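Snack Stands, Candy Risers and Other Small Vanities

I have put out snacks for other people's guests for longer than I care to say, first at the Pastlow reading room and now at the guesthouse my brother-in-law Vichien runs on Gorham Street. What follows is mostly about clear tiered stands, the stepped plastic kind that shops use for candy and nail polish. I own more of them than a sensible person should. They are cheap, they stack, and they make a supermarket candy bar look like it has an appointment.

Choosing one

Buy wider than you think you need. A step that fits a candy bar lengthwise will fit nearly everything else, and a step that doesn't will have you balancing things at midnight. Mine are 18 inches across. Run your thumb along every edge in the store, and if it catches, put the stand back. Look at the joints too. A stand that rocks on the shelf at the shop will rock at home, only louder.

Peel off the protective film. All of it, including the strip tucked under the bottom step that you will find in January and mistake for damage.

Cleaning

Lukewarm water, a drop of dish soap, a soft cloth. No window cleaner with ammonia, which clouds acrylic over time, and no paper towels, which leave fine scratches that show up under a ceiling light like a map of rivers. Vichien put one of mine in the dishwasher once. It came out shaped like a saddle and he has used it ever since to hold mail.

For static, which pulls in every crumb and cat hair in the county, wipe with a barely damp microfiber cloth and let it air dry. Dry rubbing makes it worse.

Sticker glue comes off with cooking oil. Leave it on ten minutes, wipe, then wash.

Loading the steps

Flat things go high. Candy bars lie down nicely on the top step and stay there, and people can read the name from a standing position. Lay them parallel and nudge one a little ahead of the other. Perfectly lined up, they look like evidence.

Small boxes and packets can stand up on a lower step, leaning back a bit. Turn the barcodes to the rear before company arrives. I say this every year and every year I set the whole thing up from behind, admire it, walk around the table and meet a row of barcodes.

Big boxes don't belong on the stand. Shortbread, crackers, anything in a carton wider than your hand goes on the table, propped against the bottom edge if you like a casual look. A plaid box is a gift here, as it does the decorating for you. Check which way up it is from the guest's side and not from yours. I have had upside-down shortbread at two christenings.

Set the stand at an angle. Square to the table edge it looks like a checkout counter. On the diagonal it looks like you meant something by it, and two people can reach in without bumping elbows.

Watch the ceiling light. Clear plastic throws a white streak right along the top edge, and if the streak lands where people sit, slide the stand a few inches over. A dull, matte tabletop helps. On a polished one you get the glare twice.

Put the chocolate out last, and never in the window. A bar that has melted and set again in its wrapper is perfectly edible and very hard to hand to a bishop.

Keeping it stocked

Refill from the back and bring the older packets forward. Keep the spares in a lidded tin somewhere dull. My sister Oranuch keeps hers in a box marked TAX 341, a number she made up, and in all these years none of the children has opened it.

Don't fill every gap. A crowded stand makes people afraid of starting an avalanche, so they take nothing and then eat in the car.

Write allergies on a card and stand it by the peanut things — guests will not turn over a wrapper to read it, however large you think the print is.

Storing the stands

Nest them with a dish towel between each. Never lean anything on top. I kept mine under the ironing board until the ironing board fell, and now they live flat on the linen shelf with a Prasertsri rice sack over them to keep off the dust. The sack is the only thing in this house that matches.
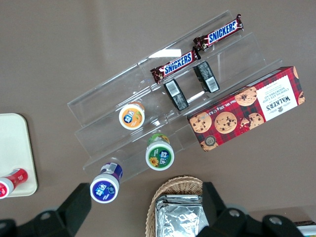 Snickers up top, Walker's shortbread down on the table, barcodes showing.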